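### 3.2 Shared whiteboards and their magnets

The second part of the study looked at the whiteboards that people in the same workplace use together. We were interested in a narrow question: what happens to the parts of a board that belong to no single user? Writing on a board usually has an author, and people are often slow to erase it. Magnets, pens and erasers have no author. They move when someone needs them and stay where they were last put down.

We surveyed boards at 3 sites, named here Drovard, Tallari and Paquette. All of the boards were in rooms open to everyone who worked at the site, and none had a written rule about use. Across the sites we logged 1,112 magnet positions over 70 working days, ending in December. A position was logged again only if the magnet had moved more than its own width. Magnets that held paper were coded as "holding," and magnets with nothing under them were coded as "parked."

Parked magnets were more common than we expected when we planned the coding sheet. On many boards they made up most of the set, and a visitor could easily take them for decoration. Users did not describe them that way. In interviews they spoke of parked magnets as spares, and several said they would not take one from a colleague's papers while a spare was on the board. Figure 4 shows a board of this type at Tallari, where the magnets are kept on the writing surface itself.
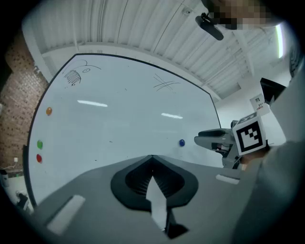
**Figure 4.** Whiteboard with four parked magnets (orange, green, red and dark blue) and two marker drawings.

The board in Figure 4 also shows a point about drawings. The larger doodle, which resembles a simple creature or fish, sits in the upper left, and most of the surface has been left blank. We coded marks of this kind as "idle" to set them apart from lists, diagrams and messages. Idle marks lasted longer than any other type at all 3 sites. Users erased an old list without much thought but tended to write around a doodle, even one that nobody claimed. Ruba Rizk, who carried out the interviews at Tallari, noted that people often pointed to idle marks when asked which parts of a board they would leave alone.

Magnets and idle marks can get in each other's way. A magnet placed over a drawing may smear it, and a magnet in the middle of an open area takes up space that the next writer will want. We found two common ways of parking. In the first, which we call edge parking, magnets are pushed toward the frame or into a corner. In the second, drop parking, a magnet is left wherever the sheet it held was taken down. Edge parking was more frequent at Drovard and Tallari. Drop parking was more frequent at Paquette, where the boards were used for daily schedules and sheets were changed several times a shift.

A single board can show both patterns. In Figure 4 the orange, green and red magnets are grouped to one side, and the dark blue one is farther in. We coded such cases magnet by magnet — the board as a whole received no label. Panagiotis Economou recoded a set of 400 positions without seeing the first codes, and differences between coders were settled by discussion. Most of the differences came from magnets near the border between the edge zone and the open zone.

Pen storage was recorded separately. We noted whether a board had a tray, where the tray was fixed, and whether it held pens, erasers or other items. Trays matter to the analysis because they bring users to one part of the board. A person who comes to fetch a pen stands close to the tray, and magnets within easy reach of that spot are the ones most likely to be handled. The Tallari board has a black tray along its bottom edge, filled with white, red, blue and black marker pens. Its three grouped magnets are at the lower left of the writing surface.

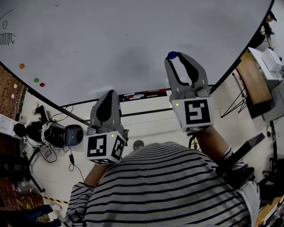
### 3.3 Coding of posted sheets

Sheets held by magnets were coded by size, by number of magnets and by whether they carried a date. Sheets fixed with tape were left out, as were notices on the walls near a board. The codes were entered in Clastix at the end of each visit and checked against the floor plan of the room before the next one.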